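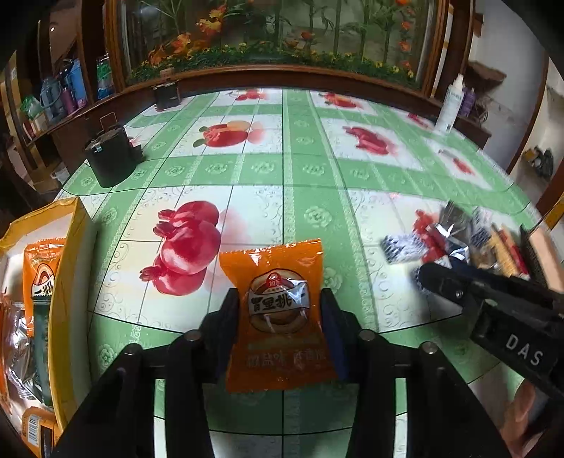 Handheld gripper with a wrapped snack between the two pads, over a patterned tablecloth.

Protley Segment – labelling and segmentation software for hand-held gripper recordings

Protley Segment reads recordings made with hand-held grippers and cuts them into separate pick and place actions. It is made for teams who train robot control policies and who must prepare many hours of video before the training can begin. The software runs on an ordinary workstation and does not send your recordings to any outside server.

What it does

For each recording, Segment follows the two fingers and estimates the opening between them. When the opening stops changing and an object stays between the pads, the moment is marked as a grasp. When the fingers open again, it is marked as a release. Every mark has a confidence value, and the operator can move it by hand in the timeline.

Shiny packaging is the usual difficulty. Foil reflects the lamp, the printed side changes its look with every small turn, and the packet is pressed into a new shape by the fingers. The object tracker in this version therefore keeps 3 views of each item and compares them before it decides that the item is a new one. Patterned tablecloths and printed mats can be masked once per session – the mask is then used for all recordings of this session.

Two grippers in one recording are supported. Each one gets its own track, also when it is visible only partly.

Works with

Trurnum Planner: import of grasp points and approach directions
Akanda recorder: direct reading of sessions, no conversion needed
Other sources: MP4 video with a separate pose file in CSV

Technical data

Operating system: Linux, 64 bit
Memory: 32 GB recommended
Object classes in the supplied model: 148
Speed: roughly 80 images per second on one graphics card
Licence: per workstation, with 2 years of updates

Please note

Very transparent wrappers still need manual checking. We are working on a better model for them and plan to release it in August. Customers with a valid licence will receive it without extra cost.

Ordering and questions

Segment is sold by Sostia. For a trial licence or help with your own object classes, please write to Sandamali Pramanik in product support and tell her which recorder you use.

Page last changed: February 28, 2026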